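Gusora Gripper Kit -- a small parallel-linkage hand for home-built arms

From the Birner shared workshop, designed by Roksolana Moroz and Greer Strachan
Page last updated March 24, 2023

Status: in stock, sent out in a flat box
Price: £200 for the full kit, £60 for the plates and linkages only

Hello, and welcome to the page for the Gusora, which is the gripper we wished we could have bought when we started building arms on the long bench at Birner. We both had arms that moved quite nicely by then, and both of us had hands on the end of them that were, to put it kindly, a bit rubbish. Roksolana's was made from a pair of kitchen tongs. Mine (Greer typing, hello!) was printed in a hurry and split along the layers every time it met anything firmer than a sponge. So we sat down one August with a pot of tea and a pad of squared paper, and after a good many drafts and one very cross evening over hinge pins we had something we were happy to put on other people's arms.

The kit is meant for anyone building at home or in a workshop with friends. You will want to be comfortable with a screwdriver and a hex key, and it helps if you have put a servo on something before, but there is no soldering in the standard kit and you won't need a lathe or anything grand like that.

What comes in the box

Black side plates and mounting plates, already drilled
Two fingers, left and right, with their linkages
One servo with its horn and lead
Wrist bracket with a seat for a small camera
Bag of screws, washers and fasteners, with spares of the tiny ones
Printed build booklet, with Roksolana's drawings

The camera itself is not included. Quite a lot of people already have one in a drawer, and the ones we like keep going out of stock, so we gave up trying to bundle them. The bracket has slots instead of fixed holes and will take most small board cameras without any filing.

Sizes and figures

Weight, assembled, without camera: 506 g
Opening between fingers: up to 200 mm
Supply: 7 V
Finish: black on all plates and fingers
Fits: the Yule arm directly, the Worine arm with the adapter ring

If your arm is neither a Yule nor a Worine, have a look at the drawing in the back of the booklet before you order. The wrist plate is a plain square pattern and people have got it onto all sorts of things, including one arm that began life as a desk lamp, but you may have to drill a couple of holes of your own. Do please weigh what you have first. Half a kilo doesn't sound like much until it is hanging off the far end of a long, thin arm, and we have had two or three sad letters about drooping elbows.

Putting it together

Set aside an evening. The booklet goes through it slowly, with a drawing for each stage, but this is the general run of it.

Lay all the plates out on a tea towel and match them to the first drawing. The left and right linkages look very alike and they are not the same -- there is a small notch on the left one.

Build each finger on its own first. The joints should swing freely under their own weight. If one is stiff, back the screw off by a quarter turn and try again.

Fit the fingers to the frame loosely, then bring them together by hand a few times before tightening anything. You are feeling for a smooth close, with both tips arriving at the middle together.

Power the servo on the bench and send it to its centre position before you put the horn on. I know it is tempting to skip this. Roksolana skipped it on her own prototype and spent the rest of the night hunting for a horn screw under the workbench.

Mount the camera bracket last, with the lead tied back along the arm. Leave some slack for the wrist to turn.

Setting the grip

Out of the box the close is set fairly gently, and we'd suggest leaving it that way until you have got to know it. The little settings sheet has a soft, a middle and a firm value. Start at soft, work up only as far as you need, and let the servo rest between tries if you're practising for a long while. A servo that hums when it is closed on something is pushing harder than it has to.

For a first session we always point people towards the fruit bowl. Fruit is cheap, it comes in lots of shapes, and you can eat the failures. An orange is the kindest thing to begin with, being a good size with a bit of texture to the peel. Grapes are a proper challenge and I'd leave them for another day, though having a bunch in the same bowl is very good practice for getting a finger in beside something delicate.

Going into a bowl is harder than working on a flat table, and it's worth taking your time over the approach. Come down from above with the fingers open only a little wider than the fruit, watch the camera view as you go, and keep an eye on the curve of the wall on the outer side. The view from the wrist takes some getting used to. You will see your own fingers and plates along the bottom of the picture, and after an hour or so you'll be steering by them without thinking. With the orange between the fingers, it looks like this, in the green bowl with the red grapes alongside:

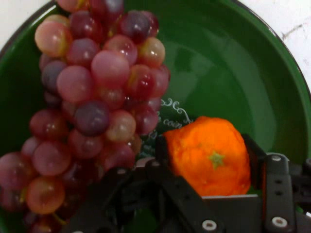 Looking after it

Wipe the fingers down with a damp cloth after fruit, and dry them well. Juice gets into the joints and goes tacky, and a tacky joint will feel exactly like a tired servo. Check the screws every few weeks, especially the ones nearest the fingertips, and put a drop of light oil on the pivots if they start to squeak.

Spares

We keep fingers, linkages, servos and screw bags on the shelf and sell them singly. Write to us with a note of what broke and we'll send the right bit. If it went in the first month we won't charge you for it, only do tell us how it happened -- the second version of the left linkage came straight out of a letter like that.

Ordering

Orders go out from Birner twice a week. If you live nearby you are very welcome to collect and try the bench gripper while you're here, and Roksolana will most likely put the kettle on.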